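Vendance, Plerkside plant
Workplace inspection checklist: packing line with robot arm
Inspection date: 2019-09-15
Next inspection: May

Mark each item OK, Fix, or N/A. Comments go under the item they belong to. Items marked Fix stay open until the shift lead signs them off.

1. Floor and walkways

1.1 Yellow line around the cell complete and visible. Fix
Comment: Worn through on the aisle side where the pallet jacks turn. Repaint with the harder floor paint used at receiving.

1.2 Walkway behind the cell clear. OK

1.3 Stools and mats from the old hand-packing stations removed. Fix
Comment: One mat is still down and has a curled corner. Packers stand on it while they wait for the arm to finish. They asked for a proper standing mat at the new station. Ordered.

2. Stops and guards

2.1 Every emergency stop pressed and reset during the inspection. OK

2.2 Gate switch stops the arm when the gate is opened. OK
Comment: The arm stops and holds the part. Two people on second shift expected it to let go. Add this to the training sheet.

2.3 Restart needs a person at the panel. OK

2.4 Arm speed limit with gate open, setup mode. OK

3. Gripper

3.1 Fingers tight, no play at the joints. OK

3.2 Finger surfaces clean. Fix
Comment: Label glue on the inner face of one finger. Wipe at every shift change and check fully every 1,000 cycles. The counter is on the second page of the Lamrani panel.

3.3 Pinch points marked. OK

3.4 Grip setting matches the container being run. OK
Comment: The setting was changed at the start of the shift and initialed in the log.

4. People and tasks

4.1 Everyone on the line has had the 50-minute cell briefing. Fix
Comment: Temporary staff on second shift have not. They may load the infeed but must not open the gate until they have been briefed.

4.2 Job rotation followed. Fix
Comment: The plan is a change of task every hour. In practice the same people stay at the screen all shift and the same people stay at the infeed. Packers report less wrist and shoulder pain than before the arm came in, but more sore necks and tired eyes at the screen. The screen sits too low for anyone tall. Fit the adjustable bracket.

4.3 Lifting at infeed within the 15 kg limit. OK

4.4 Clearing a jam is done by two people. OK
Comment: On nights there is sometimes only one packer at the cell. Call maintenance and wait. Lost output from waiting is not held against the shift.

4.5 Staff know who to ask about job changes. Fix
Comment: Several packers asked whether hand packing will come back for small orders. It will, for orders the arm cannot grip. Post this on the board with the new task list.

5. Program changes

5.1 New pick tested in the Ulto simulator before it is run on the floor. OK

5.2 Finger position on the container checked on screen by a packer as well as the programmer. OK
Comment: Keep doing this. Packers know which containers dent.

5.3 First run on the floor at reduced speed, gate closed. OK

Open items to be closed within 7 days, except 1.1, which needs the line down.

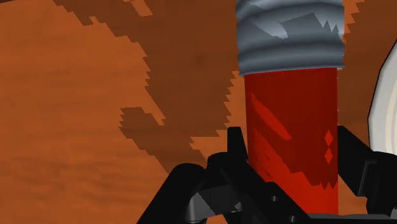

Plerkside Packing and Line Safety Team
Simulated pick: red cylinder with gray ribbed cap, black gripper fingers on either side of the body. For item 5.2, look at where the fingers meet the cylinder and how much room is left under the cap. Write any concern on the program change sheet before the first floor run. Blank copies of this checklist are kept at the line office.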